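How Does a Robot Know What to Do Next?
by Melati Chong

A robot arm is strong, tidy and not very bright. Left alone, it will do nothing all day, like a cat but with less fur. The thinking comes from software, and ours at Lorkel is called Flutarness.

Flutarness has two main jobs.

Job one: looking
A camera picture is just a big grid of colored dots. The software sorts the dots into things. Green dots in a flat patch? Probably a disc. It gives each guess a score out of 1000, and a low score means "look again."

Job two: planning
Say the left gripper has to fetch the disc. The planner tries out 202 different paths in its head before the arm moves at all. Any path that bumps the other arm goes in the trash. You do much the same when you reach past your sister for the last pancake, only with more elbows.

Look at the table and plan a path yourself. The left gripper is open and the green disc is close to its fingertips. The right gripper already has its fingers full.
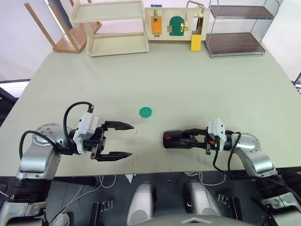 When the Plan Goes Wrong
Then the software stops, looks again and makes a new plan. It never sulks.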